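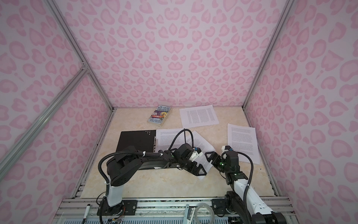 发件人:Na-rae Choo
收件人:Seok 工位维护邮件列表
日期:2019年11月11日
主题:Re: 左臂回零又偏了,另外腕部画面发糊

各位好,

先回主题里的问题,再把这台双臂工位的整套开工和保养流程写一遍。上一版流程写在白板上,后来白板拿去画组织架构图了,架构图倒是一直保持更新。

邮件比较长。赶时间的人可以直接看第三节和第五节,不赶时间的人请从头看,将来接电话的时候我会问是哪一种。

引用原邮件:

> 大家好,Husville 这边的双臂工位,左臂今天回零之后腕部明显歪,
> 肉眼看就是歪的,不用量。
> 我在 Jistgate 里点了三次“重新回零”,三次歪得不一样。
> 然后我把左臂底座旁边的线按了按,第四次正常了。
> 我没有拍照,也不记得按的是哪一根。
>
> 另外左腕的相机画面靠右边那一块一直糊,纸上的字看不清。
> 我擦过镜头,用的是衣服。还是糊。
>
> 还有,右臂翻文件夹的时候会把纸带起来,夹爪里总像夹着点什么,
> 松开看又没有。是不是该换手指了?备件柜里那包新手指我没敢动,
> 上面贴着“勿动”,没写是谁贴的。
>
> 最后一个问题:能不能先接着跑,下班再修?

按顺序回。

> 三次歪得不一样

如果是零位参数写错,三次应该歪得一模一样。歪法每次不同,问题多半在读数,也就是编码器那条线。你按了按就好,差不多把诊断做完了,可惜没留下病历。左臂底座下面那几根细的彩色线,插头有卡扣,但卡扣磨过之后只剩下装饰作用。做法见第二节。

“重新回零”这个按钮请不要连点。Jistgate 每点一次就把当前读数当作真理存一遍,旧值往后挪一格,历史只留几格。点三次之后,好的那份零位已经快被挤出去了。我从备份里把它捞了回来,放在工位电脑桌面上,文件名里有“别删”两个字。桌面上还有另外几个文件名里也有“别删”,那些可以删。

> 擦过镜头,用的是衣服

衣服的事我们就不讨论了。画面右侧糊,先看看糊的是什么。纸的一边翘起来、凑到镜头跟前,自然会出焦,这种糊擦不掉。真正要紧的是平铺在桌面上的那部分字:如果中间的段落清楚,只有翘起来的那一条糊,相机没有毛病,纸有毛病。如果连桌面的纹路都糊,再去动镜头。顺序反过来的话,就会出现上个季度那种情况,镜头拧了一下午,对焦环上的标记漆拧没了,纸还是翘的。

> 夹爪里总像夹着点什么

八成是指面。见第四节。

> 能不能先接着跑

不能。左臂零位飘着跑出来的记录,事后没有办法修,只能整批作废,而作废要填的表比修这台机器的步骤多。

下面是流程。

一、上电之前

先看,后摸,最后才按开关。这个次序写在这里显得很蠢,可我在 Husville 见过完全相反的做法,而且做的人资历比我深。

1. 看台面和侧边导轨之间的接缝。纸屑、灰、断掉的扎带头,最后都会住进那里。用软毛刷顺着缝往前扫,别用气枪。气枪会把东西吹进底座,过几天它再以异响的形式回来。

2. 看前面那根铝型材上放了什么。胶带、尺子、记号笔,凡是能滚的、能被线缆扫到的,开工前统统拿走。我知道它们都有用,我也知道每个人都打算“就放一下”。

3. 用手推两块底座安装板。推的时候人站在正前方,手掌压在板上左右使劲,不要抓着大臂摇。底座应该纹丝不动。能动,就松开螺丝,把型材槽里的螺母摆正,按对角次序重新锁,先全部带上,再逐个上力矩。力矩扳手在工具车第二层,旁边那把长得很像的是普通扳手,手感也很像,拧到底它也不会吭声。

4. 沿着波纹护管从腕部摸到底座。扎带要紧到护管不滑,松到护管能自己转。大弯那一段要留余量:把臂手动拉到最远,护管还应该有一点弧度。如果拉直了,说明有人图整齐把多余的收掉了。请恢复成难看的样子。

5. 把文件夹和纸放回起始位置。纸可以叠,可以斜,这道任务本来就不要求整齐,但别让纸角钻到夹爪的停放位下面。

二、底座接线,也就是这次的毛病

断电,拔掉电源插头,等 20 秒再动手。驱动板上的电容不看您的日程。

把底座下面的细线一根一根拔出来看。注意是一根一根:拔一根,看一根,插回去,再拔下一根。全部拔下来再一起插的人,我们有过一位,他后来成了本列表里最懂线序的人,代价是两台驱动板。

看三处。插针有没有缩进去;卡扣还有没有尖角;线在压接处有没有发白。有一处不对,整根换掉,不修。备线在标着“Grestia 备件”的灰盒子里,已经按长短剪好了。换下来的旧线剪成两段再扔,这条没有商量的余地,上一次没有剪的旧线被人从垃圾桶里救回来,又装了上去。

插好之后,每个插头点一滴中性硅胶代替卡扣。热熔胶不行,夏天它会软,六月那次停机就是这么来的,当时大家还怀疑了一圈供电。

供电顺便量一下,空载应为 12 V。量的时候表笔别搭在型材上。读数对了就写在维护本里,读数不对也要写,不要只在它好看的时候写。

三、回零和预热

上电以后先什么都不做,空转 4 分钟。减速器里的油脂冷的时候阻力大,刚上电就回零,得到的是冷油脂的零位。这几分钟可以用来填维护本,也可以用来看着它,别用来去倒咖啡。

然后按下面的顺序:

1. 用手托住大臂,释放抱闸,把臂放到机械限位上,让它自己靠住,别往下压。

2. 在 Jistgate 里点一次“重新回零”。一次。

3. 让臂走到中间的检查姿态,两边夹爪相对,中间留出一道缝。看两边的指尖是否等高。不等高就回到第二节,别在软件里补偿。软件里那个“微调偏置”栏目前应该全部是零,谁发现它不是零,请先别改,截图发到列表里,我想认识一下改的人。

4. 慢速走一遍全程,耳朵凑近听肩关节。均匀的嗡嗡声正常。有规律的“嗒”是护管上的扎带头在刮壳体,把它剪平。没有规律的“嗒”,停机,叫我。

5. 控制周期设为 50 Hz,看状态页上有没有丢帧。偶尔一帧可以忍,成串地丢就去查网线,一般是有人把它当成了多余的网线。

回零之后做一次触纸测试:让指尖慢慢落到一张平铺的纸上,看它落在您指定的那一行附近没有。我习惯随便挑一个词,让手指落在它下面。落点偏了,夹爪的标定就偏了;落点对但是纸皱了,下压量大了,去把下压量往回收一点。

测试纸用什么都可以。现在用的那几张讲体育产业的市场价值,译文相当顽强,我因为反复盯着腕部画面,已经能背出一段,大意是投资者都追求更多利润。机器每次都在这句附近下手,我不做评论。
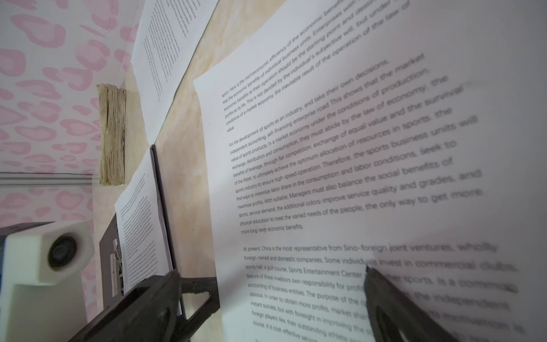 四、夹爪和指面

指头是三角形的那种黑色连杆指,靠形变夹东西,所以磨损从外面看往往不严重,从手感上却已经换了一个人。你说“总像夹着点什么,松开看又没有”,就是指面起毛以后纸粉积在里面,摩擦忽大忽小,夹爪的电流跟着起伏,看曲线确实像夹着东西。

处理步骤:

1. 张开到最大,断使能。用无绒布蘸少量异丙醇擦指面,从根部往指尖擦,一个方向。来回擦等于把纸粉重新揉进去。

2. 擦完用指甲横着轻刮。刮得出黑屑,记一笔,下周再刮。刮得出缺口,换。浅的划痕和擦伤不用管,看着旧和不能用是两回事,这句话也适用于工位上的大部分东西,包括我那把椅子。

3. 换的话两根一起换。一新一旧,夹纸会往旧的那边跑,然后就会有人在软件里给它加偏置,参见上一节。

4. 检查指根的铰链。手指捏住指尖左右晃,有间隙但不响,正常;能听见响,换铰链销。

5. 闭合到零开度重新标定。标定时夹爪中间不能有任何东西。“任何东西”包括纸角。上个月右臂有一份标定是夹着一个纸角做的,后来整整两天它都坚信自己闭不紧。

备件柜里那包贴着“勿动”的新手指是我贴的。现在可以动了。动完请把“勿动”贴回到剩下的上面去。

顺便说一下白色的打印支架。它们不是结构件,但相机坐在上面,所以它们松一点,画面就歪一点,大家就会去怀疑标定。用小内六角逐个点一遍,碰到阻力就停,打印件里面的螺纹经不起认真的人。支架根部如果出现一圈发白的细纹,打印一个新的换上,文件在共享盘 Seok 目录下,取最新的那份,别取名字最自信的那份。

再说固定相机。调完夹爪之后,务必把两只臂都放到工作区中间,从固定相机里看一眼,两边的夹爪都要在画面里,文件夹和纸也都要在。臂挡住一部分纸没关系,翻页的时候总会挡。固定相机的支架只允许一个人碰,这个人是我。理由我以前写过很长一封邮件,搜索“请不要扶着它站起来”就能找到。 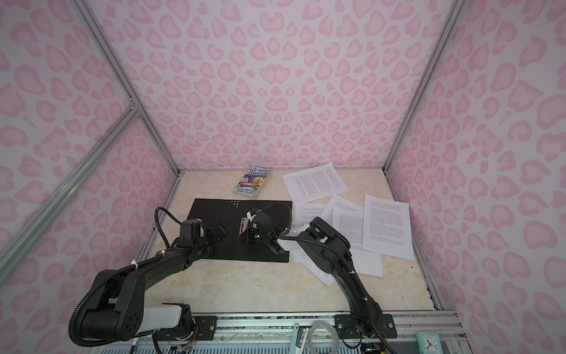 固定相机视角:两臂在工作区中间靠拢,右侧是散放的打印纸

五、文件夹这一关

很多人以为这道任务难在纸上,其实这台工位大部分的停机都跟文件夹里那套金属夹有关系。杠杆、弧形环、弹簧,全挤在一小块地方,又亮,腕部相机对着它的时候反光会乱跳。所以凡是跟它有关的动作,我都按最慢的一档来调。

调机的时候照这个来:

1. 先空走。让夹爪走到压杆上方停住,不闭合,人在腕部画面里看压杆是不是落在两指之间。偏向哪一侧都不行,偏一点,闭合时就会把杆往旁边推,推的结果是整个文件夹在桌面上转一个角度,后面的动作全部对着空气做。

2. 位置对了再慢速闭合。电流上升之后立刻保持,不要继续夹。这根杆是金属的,手指不是,较劲的结局没有悬念。

3. 抬杆的轨迹要走弧线,跟着杆自己的转轴走。直着往上拔,它也会动,同时文件夹也会跟着离桌。

4. 松开之前先把力卸掉。带着力松开,杆会弹回去,弹的方向恰好是指面。你们右臂那只手指磨得比左臂快,我怀疑一半是这么来的。

5. 每次停机后,用手把夹子开合几下。手感发涩就在转轴上点一点干性润滑剂,用牙签点。别喷,旁边就是纸,喷过的纸会粘在一起,而机器看不出它们粘在一起。

曝光也要提一句。顶上的灯很亮,纸面容易白成一片,字就没了。调曝光的时候以黑色封面上的孔能看清为准,纸面稍微过一点可以接受,反过来就别想看见金属件的边缘。自动曝光关掉。关掉之后它会在某次软件升级后自己打开,所以每次升级后再关一遍。

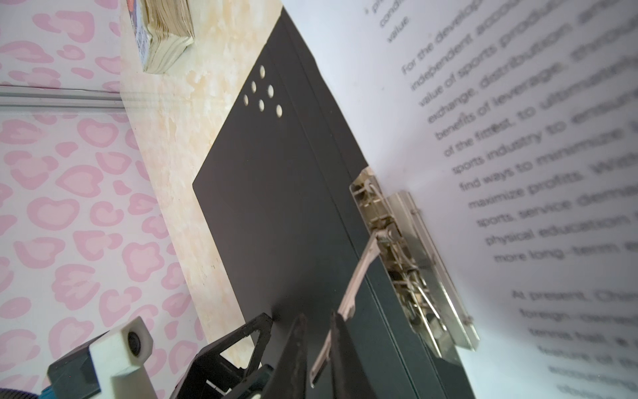
腕部相机视角:压杆伸到两指之间,右边纸页翘起处已经出焦

六、收工

两臂回停放位,断使能,再断电。先断电的话,臂会缓缓躺到纸上,姿势很安详,但是夹爪标定得重做。

台面擦一遍,用微湿的布,擦完等它干透再放纸。

维护本写四样东西:谁,动了哪里,换了什么,还有什么没弄完。“一切正常”四个字请不要再写了,我往回翻的时候,每次出事的前一天写的都是它。按过哪根线,也请写上是哪一根。不知道叫什么就写颜色,颜色说不准就画一张图,画得难看没有关系,前任画的那张我到现在都以为是章鱼,照样能用。

给 Husville 的具体安排:

左臂先停,按第二节换线,换完按第三节完整回零,零位用我捞回来的那份做对照。右臂两根手指一起换,换完重新标定。左腕镜头先别拧,拿一张压平的新纸放在中间看,清楚就到此为止。做完把触纸测试的腕部画面截一张发到列表里,我看过再开跑。

还没有结论的一件事:左臂护管在肩部上方的那个大弯,高是高了点,可降下来之后远端又不够长。我试过把第一个固定点往腕部方向挪,好一些,但快速回摆的时候会碰到白色连杆。谁手上有更软的护管,请告诉我型号和从哪儿买的,样品一段就够。Grestia 那边报的交期我就不在这里转述了,免得影响大家吃饭。

Na-rae Choo
Seok 工位维护

附注:有人私下问我工具车第二层那把力矩扳手为什么不见了。我也想问。请放回去,放回去的人我不追究,只是要它连同校准标签一起回来。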